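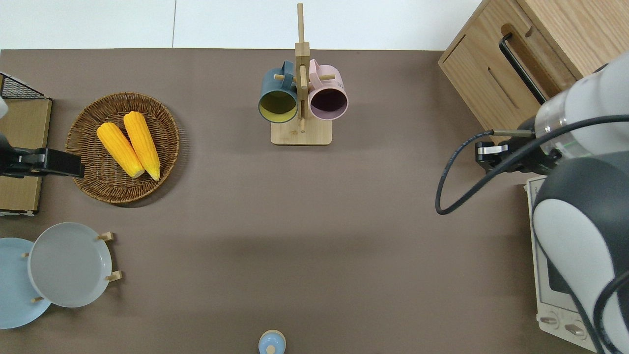
A reader wrote in to say that every liner she has put in her kitchen drawers slides to the back within a month, and that double-sided tape left a mess she spent an evening scraping off. Tape is the usual cause of trouble. A liner cut to the right size needs very little to hold it.

How to Line Kitchen Drawers and Shelves

What you need

Non-adhesive liner on a roll
Tape measure
Pencil and a long ruler
Utility knife with a new blade
Dish soap, a cloth and a dry towel
Removable putty (optional)

Step 1. Empty and clean

Take everything out and vacuum the corners. Wipe the bottom with warm water and a drop of dish soap, then dry it with the towel. Leave the drawer open for an hour. Liner laid over damp wood will trap the moisture and start to smell.

Step 2. Measure the inside

Measure width and depth at the bottom of the drawer, front and back. Older drawers are often not square. Write down the smaller number each time.

Step 3. Add up what you need

Group the pieces by width so you can cut them from the same strip. My kitchen took 2 strips of 82 inches each, so 164 inches of roll. Buy a little more than your total, especially if the liner has a pattern you want to line up.

Step 4. Flatten the liner

Unroll it face down on a clean floor and put books on the ends overnight. The Giron liner I used was flat by morning. The heavier ribbed kind from Farulex needed a second night.
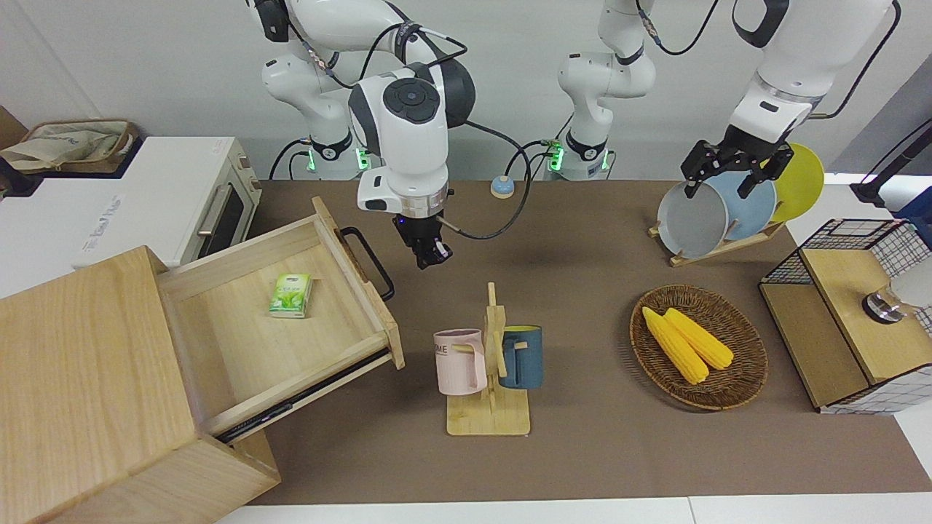

Kitchen items and an open drawer on a brown work surface.

Step 5. Cut

Mark the back of the liner and cut along the ruler with light strokes, going over the line twice. Cut each piece 1/8 inch small in both directions. A piece that is too big buckles in the middle, and that is what lets it creep.

Step 6. Fit

Lay the back edge in first and smooth toward you. If the piece still moves, press a pea-sized bit of putty under each front corner.

Care

Lift the liners out twice a year and wash them in the sink. Hang them over the shower rod to dry. Don't put ribbed liner in the dishwasher, as the heat can warp it.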